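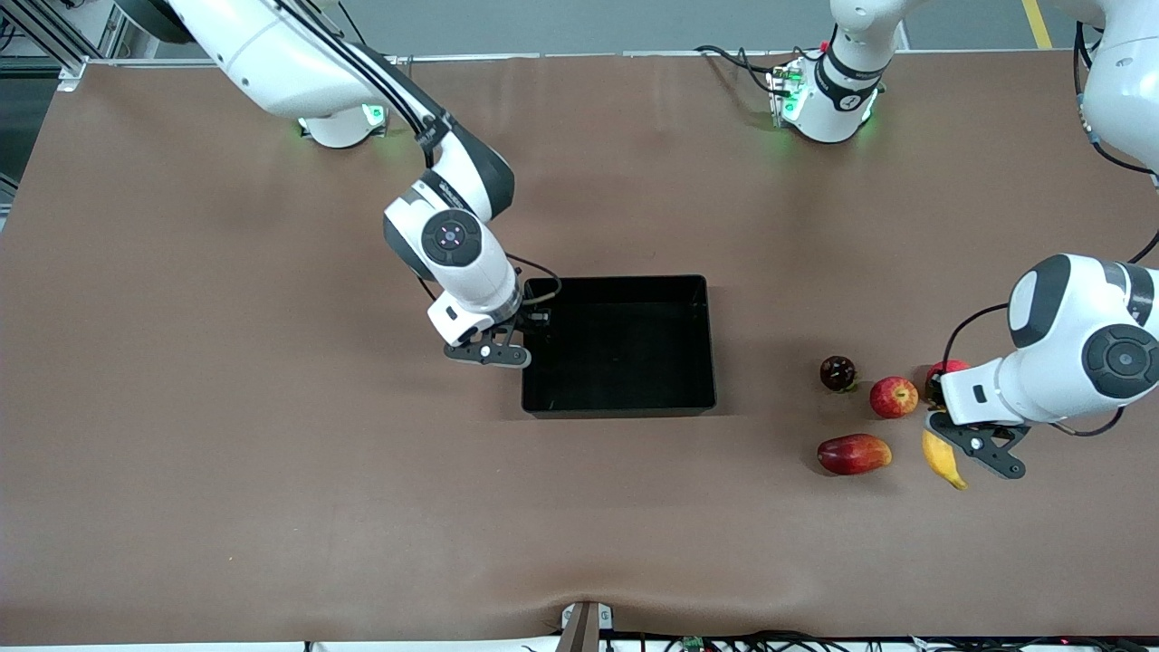

Start layout with the bin empty at center and the fruit on the right half of the table. Left gripper lowered among the fruit, right gripper beside the bin.

Brenbridge Cell 2: Fruit Sorting, Collection Gallery
March 2023

This page covers the fruit-to-bin task recorded for the Sosby policy. The set holds 441 accepted episodes against a target of 1,000. Recording began in February with 30 trial episodes, which are stored separately and not used for training.

Each episode is teleoperated at 30 Hz. Joint positions, gripper state and all camera streams go into one file per episode. The operator may use either arm for any pick, and handovers are allowed. An episode ends when the last piece is in the bin and both arms are clear of it.

Fruit in this layout: one plum, two apples, one mango, one banana. Positions are changed before every episode. The bin stays near the center of the table.

Failed grasps are kept if the operator recovers within 6 seconds. Longer stalls are cut, and the episode is marked partial. Partial episodes do not count toward the total.

Labels follow the Lauritsen scheme, version 6. Playback files are on the Jidia share under fruit_bin, sorted by layout number.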